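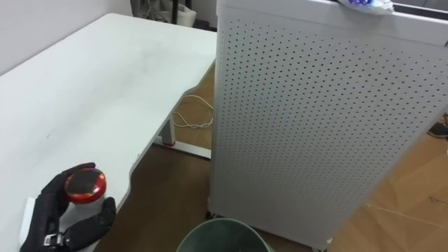 Schwarze Hand, kleine Dose mit rotem Deckel

Start | Protokolle | Rezepte | Kontakt
Suchbegriff eingeben
7. Feb. 2020 — von Perla Valdovinos

Protokoll Backrunde Brukier

Wir waren zu siebt, Edin Trajkovski kam später dazu (der Zug, wie immer!).

TOP 1: Hefefreies Brot. Ich hatte drei Laibe mit Buchweizen dabei, der mit Apfelmus war mein Liebling — Edin fand ihn zu süß. Wir bleiben trotzdem dabei, 5 dafür, 2 dagegen.

TOP 2: Mehl. Aguirre wird teurer, ich frage bei Satcombe nach einem Probesack.

TOP 3: Sommermarkt im August. Edin meldet uns an, ich mache die Allergenliste.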